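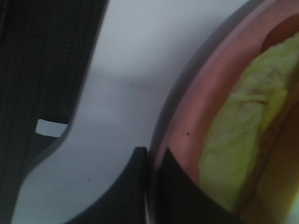
The kitchen at Nornico is on the second floor, past the bike rack, and on open day you could smell coffee all the way down the stairs. I got there early and still had to stand on my toes. Everyone wanted to see a robot heat up lunch!

It sounds like such a small thing. Put a bowl of food in a microwave, shut the door, turn a dial, get the bowl back out. But I have spent a lot of time in factories watching big arms repeat one weld forever, and I can tell you that this little kitchen had me more excited than any of them. A weld is in the same place every time. A bowl of lunch is wherever the last person left it.

Ada Galli ran the session, and she started by asking the crowd to guess the hardest step. Most of us said picking up the bowl. She shook her head and pointed at the knobs.

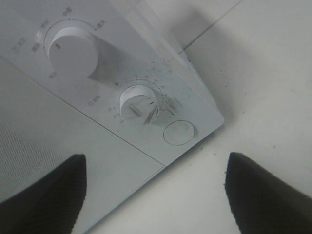

Two dials to learn: the upper one carries the settings, the lower one is the timer.

A round knob is tough for a gripper with two fingers, she explained. Grab it off center and it slips, or the whole oven slides along the counter. Her team began work on the dials in March and has logged 2176 practice turns so far, with the first 1000 spent mostly on finding a grip that didn't wander. (She keeps the tally on a sheet of paper taped inside her locker, which I loved.)

The software behind all this is called Tisel. It takes in the view from the wrist along with a wider view of the counter, and it has to decide which one to trust at any moment. Up close, the wrist view is great for edges and rims. A step later it may show mostly bowl, and then the wide view has to do the work. Ada talked about this handover for a good ten minutes and I could have listened for an hour.

Then there's the door. On an oven like this one you press a button and the door pops, and the arm has to swing it well clear before it can bring anything in. Too timid a push and the door is still in the way when the bowl arrives.
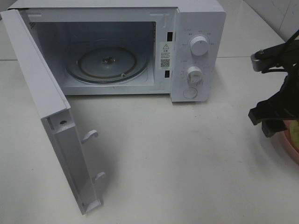

Door wide open, turntable clear, and the bowl over at the right.

What I liked best was how freely the team talked about what goes wrong. An older version, Tumen, used to treat a half-open door as an open one, and Ada told us cheerfully about the soup that came of it. Cocco, the planner they use now, checks the door a second time before the arm commits. It costs a few seconds and she thinks they're well spent.

Somebody near the back asked when a machine like this would be in homes. Ada wouldn't give a year. She'd like to see it cope with 4 different ovens first, and so far it has met 2. Push buttons and touch panels are still ahead of it, and so are lids, which she called "a whole other summer."
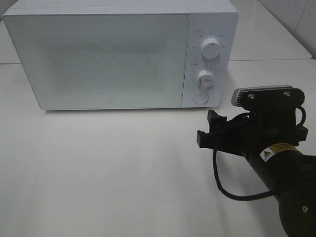 Marta wondered, while we were lining up for coffee, whether it wouldn't be simpler to build an oven the robot could talk to directly and skip the knobs altogether. It's a fair point, and I put it to Ada before I left. Her answer was that people already own the oven they own, and she wants the arm to fit into that kitchen. She was back at the counter before I had my jacket on, moving the bowl a few inches to the left for the next group.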